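CPU retention lever won't stay down after cooler swap

Ferdinand Rainer
4 comments · Share

I have an older office tower that I'm refitting as a file server. I pulled the processor to clean off dried thermal paste. Now the lever on the socket takes far more force than I remember, and I stopped at the halfway point. The board is a spare from Hollenstein, so I can replace it, but I'd prefer not to. Is this normal on LGA sockets?

Balthasar Zürcher
10 upvotes

Some force is normal. The lever preloads the frame against the edges of the chip, and most of the resistance comes in the last third of travel. Before you try again, lift the chip straight out and check the notches against the keys in the socket. A chip seated one notch off will block the frame.

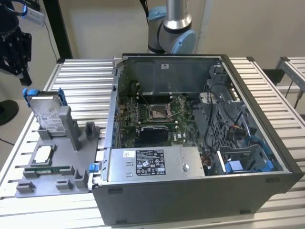
Photo: Kimidel workshop notes

Start with the lever fully raised and the socket clear. Look across the contacts at a low angle under a bright light — a bent pin breaks the pattern of reflections. Don't wipe the contacts with anything. If they look even, set the chip in, close the frame, then bring the lever down and under its hook.

varnach_8
2 upvotes

mine creaked too, it was fine. just push

Related
Reusing thermal paste: yes or no?
Latier 8-bay enclosure not detected at boot
Server fans at full speed after BIOS reset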